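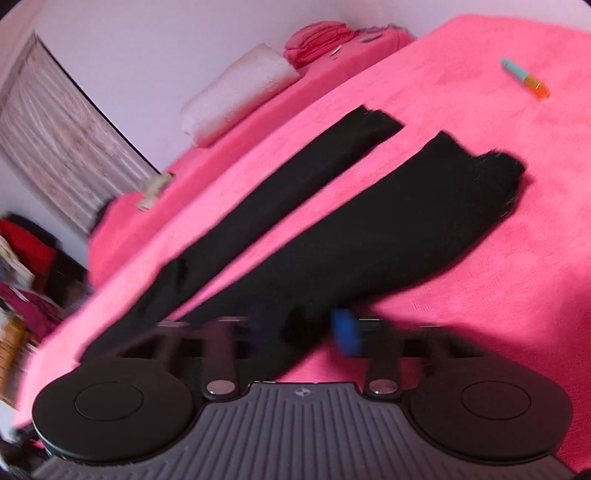

Maksym Yatsenko wrote back that the waist column is useless if we don't say how the waist was measured, and that he'd already put the wrong number into a listing. Fair. So the measuring part comes first now and the rest of the readme is after it.

gukham-sizes

Measurements of secondhand clothes, one row per garment. What the tag says, what the tape says. That's the whole thing.

How things were measured

Everything flat, buttoned or zipped, smoothed by hand, not stretched. Soft tape, centimeters. Inches are computed, don't edit the inch columns by hand, they get overwritten.

waist_flat: edge to edge across the top of the waistband, front and back bands lined up. NOT doubled. If you want a waist you can compare to a size chart, double it yourself. This is the one Maksym got caught by, and the old column name (just "waist") did not help.

waist_stretch: only for elastic. Pulled until it stops wanting to go. Very personal number, depends who's pulling. Blank for anything without elastic.

rise_front: crotch seam to the top of the waistband, including the band.

inseam: crotch seam to hem along the inside leg. Left leg unless the left is damaged.

hem_flat: across the bottom of the leg.

chest_flat: pit to pit, tops and jackets only.

length_back: base of collar to hem. Collar not included. Hoods not included either, somebody asked.

sleeve: shoulder seam to cuff. Raglan sleeves have no shoulder seam so those go from the collar, and raglan = yes in the flags.

What's in it

1,138 rows. 300 of them are trousers, which is the part that has been checked properly. The rest is shirts, knitwear, skirts, some coats. Coats are thin. No shoes, no kids' clothes, no underwear.

Files:
garments.csv - the main table
tags.csv - size text exactly as printed on the tag, including nonsense
brands.csv - cleaned brand names
checks.csv - second measurements, see below
NOTES.txt - my running notes, messy, partly in Ukrainian
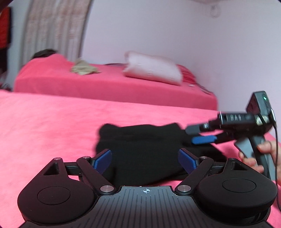
Join everything on garment_id. It's a string, not a number. If your spreadsheet eats the leading zeros you will get rows that match nothing and it won't warn you.

Where the clothes came from

Mostly the Sosholm sorting room, which lets us measure before pricing. A smaller share from a rack Gillico was clearing out, and the tail end is people's own closets. Source is in the source column. Don't compare average sizes between sources, the closets one is basically the same few people over and over.

Hutsuliak pieces are their own mess. The older tags use a house numbering that doesn't map to anything I know. I left them as printed. If you find a chart please open an issue.

Second measurements

Svyatoslav Stasiv re-measured a bunch of the trousers without seeing the first numbers. Those are in checks.csv under measurer = SS. Inseam agrees well. Rise does not, mostly down to where each of us decided the crotch seam was on heavy denim. Where the two differ by more than 2 cm the row gets recheck = yes and I'd leave it out of anything serious. Third measurements exist for only a handful.

We did not average anything. garments.csv always has the first measurement, even when I think the second one is better.

Known problems

- Black and navy got mixed up in the color column for everything entered in the evening. Bad lamp. Use "dark" if color matters to you, there's a color_coarse column for that.
- Pleated trousers: waist is ok, hip is not. Drop hip_flat where pleats = yes.
- Anything with a hem let down or taken up should have altered = yes, but we only started recording that partway through. Blank means nobody looked, it does not mean unaltered.
- 3 rows have an inseam longer than the full outer leg. Obviously wrong. The garments are sold so they can't be redone. Left in, flagged.
- Fabric content is copied off the care label. Label missing = blank. No guessing by feel, I tried that and it was embarassing.
- Shrinkage: no idea how many times any of this has been washed. Don't use the table to argue about whether brands changed their sizing. You can't seperate the two.

What people use it for

Filling in online listings faster. Guessing a likely waist when the tag's been cut out. One sewing class used the rise numbers to talk about pattern drafting. All good.

Not good: body sizes. These are clothes, not people, and stuff that gets donated is stuff that didn't fit somebody. Please don't make claims about who lives where and how big they are.

Changes

March: renamed waist to waist_flat. Old name is gone, scripts will break, sorry. Added the altered flag. Split the tags out into their own file.

Before that: didn't keep a log. See NOTES.txt if you're patient.

Adding rows

Use the blank template, one line per garment, your initials in measurer. Fill what you can and leave the rest empty, no zeros, no "n/a", no dashes. Zeros turned up as real measurements last time and dragged the sleeve average down to nothing sensible. If the tag has two sizes on it put both, with a slash, same order as printed.

Fold lines count as a hem only if they're stitched. Cuffed trousers get measured with the cuff down if it comes down, up if it's sewn. Say which in notes.

Send changes to me or Svyatoslav, either one is fine. Big batches, ask first, the id ranges are handed out by hand and we've had collisions.

Todo

coats, more of them
belt loops column?? asked for twice
write down the Sosholm rack codes somewhere that isn't my phone
fix the skirt lengths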